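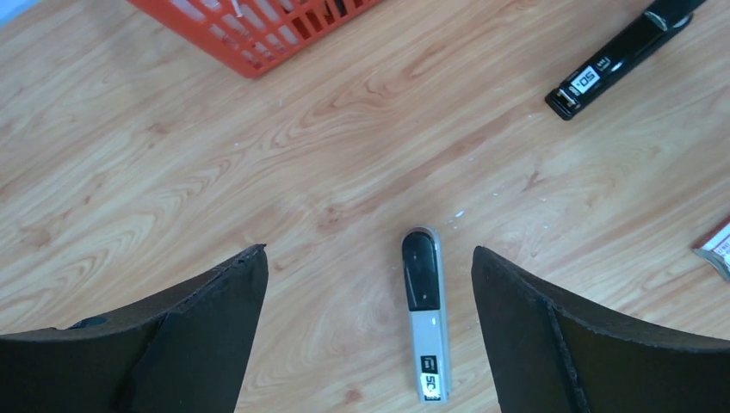 손목 카메라 시점. 회색과 검정이 섞인 길쭉한 물건이 두 손가락 사이에 있고, 위쪽에 빨간 바구니.

Masar 원격 조종 티칭 키트 두 달 사용기 (손으로 끌기 vs 조종기)

2018년 3월 5일

드디어 씁니다. 댓글로 계속 물어보신 Masar 티칭 키트 후기예요. 저는 작은 작업실에서 혼자 이것저것 만드는 사람이고, 로봇 팔은 중고로 들인 지 좀 됐는데 그동안은 좌표를 하나하나 찍어 넣으면서 썼거든요. 점 찍고, 돌려 보고, 부딪히고, 다시 찍고... 해 보신 분들은 그 기분 아실 거예요 ㅎㅎ 그러다가 사람이 시범을 보여 주면 그걸 기록해서 배우게 하는 방식으로 넘어가고 싶어서 작년 10월부터 키트를 알아보기 시작했고, Fledley 제품이랑 끝까지 고민하다가 Masar로 갔습니다. 제 돈 주고 산 거예요!

구성은 단출합니다. 손에 쥐는 조종기 하나, 손목에 다는 작은 카메라, 검은색 손가락 두 개짜리 그리퍼, 그리고 연결 박스. 케이블은 넉넉하게 길어서 좋았는데 커넥터가 너무 뻑뻑해요. 처음 끼울 때 이거 부러지는 거 아닌가 싶어서 한참 망설였습니다. 설명서에는 딸깍 소리가 날 때까지 밀라고만 되어 있고, 그 딸깍이 꽤 무섭게 납니다.

설치는 한나절 걸렸어요. 팔에 브라켓 달고 카메라 각도 맞추는 데까지는 금방이었는데 조종기 보정에서 시간을 다 썼습니다. 보정 화면이 시키는 대로 조종기를 여섯 방향으로 돌려 줘야 하는데, 중간에 한 번이라도 멈칫하면 처음부터 다시예요. 두 번째 달에 나온 업데이트로 중간 저장이 생겼으니 지금 사시는 분들은 저보다 덜 고생하실 듯합니다.

제가 가르치려던 작업은 정말 소박합니다. 작업대 위에 있는 길쭉한 물건들을 하나씩 집어서 빨간 플라스틱 바구니에 넣기. 끝! 커터칼처럼 생긴 것들은 작업하다 보면 꼭 사방에 굴러다니잖아요. 저는 퇴근하기 전에 이걸 누가 대신 좀 담아 줬으면 했어요.

시범을 보이는 방법은 두 가지예요. 하나는 팔을 직접 손으로 잡고 끌고 다니는 방식, 다른 하나는 떨어져 앉아서 조종기로 움직이는 방식. 둘 다 실컷 해 봤으니 따로 적어 볼게요.

먼저 손으로 끄는 쪽. 처음 하기에는 이게 훨씬 쉽습니다. 팔이 힘을 빼 주니까 그냥 잡고 원하는 데로 데려가면 되거든요. 문제는 제 손이 자꾸 카메라에 찍힌다는 거예요. 그리퍼 근처를 잡으면 손가락이 화면에 들어오고, 그럼 그 기록에는 실제로 혼자 움직일 때는 없는 제 손이 들어 있게 되는 거죠. 팔꿈치 쪽을 잡으면 안 찍히는데 이번에는 끝이 덜덜 떨려요. 결국 큰 동작만 이걸로 연습하고 넘어갔습니다.

조종기 쪽은 반대로 첫날이 지옥이었습니다 ㅋㅋ 화면을 보면서 움직이는데 왼쪽으로 가려다 위로 가고, 내려가려다 비틀고. 그런데 사흘쯤 지나니까 손목 카메라 화면만 보고도 감이 오더라고요. 맨 위 사진이 조종할 때 보는 그 시점이에요. 검은 손가락 두 개가 아래 양쪽 구석에서 올라와 있으니까 그 사이에 물건이 오도록 맞추면 되고, 바구니 모서리가 어디쯤 있는지도 같이 보여서 다음에 어디로 갈지 미리 생각할 수 있어요. 저는 이 시점이 이 키트에서 제일 마음에 듭니다.

단점도 있어요. 바로 위에서 보는 시점이라 높이를 알기가 정말 어려워요. 손가락 끝이 바닥에서 얼마나 떠 있는지 화면만 봐서는 모르겠고, 초반에는 나무 상판을 몇 번이나 콕콕 찍었습니다. 연한 색 나무라 찍힌 자국이 눈에 띌까 봐 조마조마했네요. 저는 조종기 옵션에서 내려가는 속도만 따로 낮춰 놓고 씁니다. 기본값은 너무 빨라요, 이건 꼭 바꾸세요.

그리고 반짝이는 물건. 검은 유광 부분에 빛이 비치면 하얀 점이 생기는데, 조명 위치를 바꾸면 그 점도 같이 움직이잖아요. 낮에 찍은 시범이랑 밤에 찍은 시범이 꽤 달라 보여요. 저는 이제 일부러 시간대를 섞어서 찍습니다. 물건 놓는 각도도 마찬가지예요. 처음에 귀찮다고 전부 세로로 똑바로 놓고 찍었더니 비스듬한 건 아예 못 집더라고요. 지금은 세로로도 놓고 대각선으로도 놓고, 화면 가장자리에 끝만 살짝 걸치게도 놓아 봅니다.

지금까지 저장한 시범이 모두 126개입니다. 그중 80개는 조종기로 한 것이고 나머지가 손으로 끈 거예요. 섞어서 학습시켜도 되긴 하는데, 제 경우에는 조종기 것만 썼을 때 움직임이 더 얌전했어요. 물건 하나 집어서 바구니에 넣는 정도는 이제 꽤 믿고 맡깁니다. 다만 바구니를 제가 무심코 옆으로 밀어 놓으면 가끔 엉뚱한 데다 내려놓아요. 바구니 위치도 바꿔 가며 시범을 더 찍어야 하는데 요즘 바빠서 미루는 중입니다.

소프트웨어 얘기도 조금. 녹화 버튼이 조종기에 달려 있는 건 최고예요. 시작하고 끝내는 걸 엄지로 다 하니까 흐름이 안 끊깁니다. 망친 시범을 바로 지우는 버튼도 있고요. 반면에 목록 화면은 좀... 시범마다 이름이 그냥 번호로만 붙어서 뭐가 뭔지 알 수가 없어요. 메모 칸 하나만 넣어 줘도 될 텐데! 저는 공책에 번호랑 그날 조명을 따로 적고 있습니다. 이럴 때마다 내가 자동화를 하는 건지 장부를 쓰는 건지 헷갈려요.

그리퍼 손가락은 무광 검정이라 빛 반사가 적어서 화면 보기에 편합니다. 끝이 점점 가늘어지는 모양이라 가는 물건 집기에도 괜찮고요. 납작한 걸 바닥에서 들어 올릴 때는 살짝 미끄러져서 저는 Tusness에서 나온 얇은 고무 패드를 따로 사서 붙일까 생각 중이에요. 붙여 보신 분 계시면 댓글 좀 부탁드려요.

Fledley랑 비교해 달라는 분들이 많았는데, 저는 매장에서 잠깐 만져 본 게 다예요. 조종기는 그쪽이 더 가볍고 손에 착 감겼어요. 대신 손목 카메라가 별매라서 다 합치면 가격이 확 올라갑니다. 손이 작은 분이라면 꼭 둘 다 쥐어 보고 고르세요. Masar 조종기는 두툼해서 오래 하면 손목이 뻐근하고, 저는 한 번 앉으면 여섯 번 정도 시범을 찍고 쉬는 식으로 합니다.

점수를 주자면 하드웨어는 별 네 개, 소프트웨어는 별 세 개. 코딩 없이 동작을 가르쳐 보고 싶고 첫 며칠의 답답함을 견딜 수 있는 분께는 추천해요. 다음 글에서는 Bartoš 조명 스탠드를 세워 놓고 찍은 시범이랑 그냥 찍은 시범을 비교해 볼 생각입니다. 커넥터 뻑뻑한 건 석 달째에 좀 나아지면 여기에 추가로 적어 둘게요.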